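November, bench notes, late morning

Brush soap, batch 2 – and it lathers! Really pleased with this one. The first batch went grainy on me, so I dropped the coconut oil a touch and let the lye water cool for longer before mixing. Poured at 29 degrees into the small Myklebust mould and it came out in one clean block, no ash on top at all.

Trimmed bar weighs 120 g. It has lost about 2 g on the rack, so the cure is under way. Leave it alone until the corners stop feeling tacky (this means me as well).

The olive oil is the Undcombe one again. Lovely pale colour, hardly any smell, and I'd happily use it for everything. The Flasport tin is nearly finished and I don't think I'll reorder, it made the last lot smell of crayons. 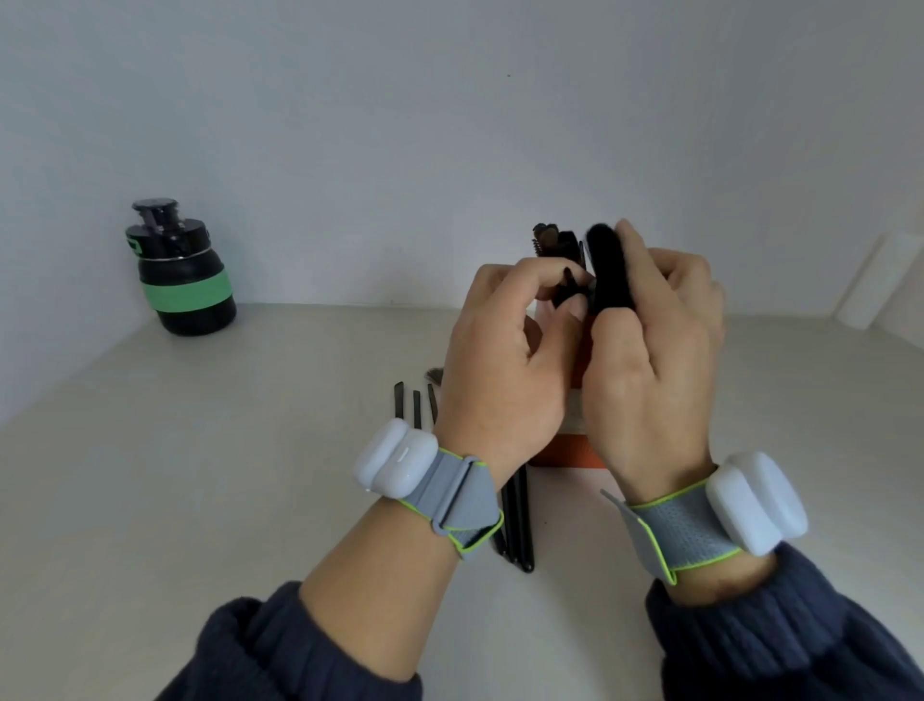 Makeup brushes and a black oval applicator, held over the white table.

Next: same recipe with a spoonful of white clay, half scented and half plain. Want to try the Brolmont lavender, though it might speed up the trace – have the mould lined before starting. Scale needs new batteries.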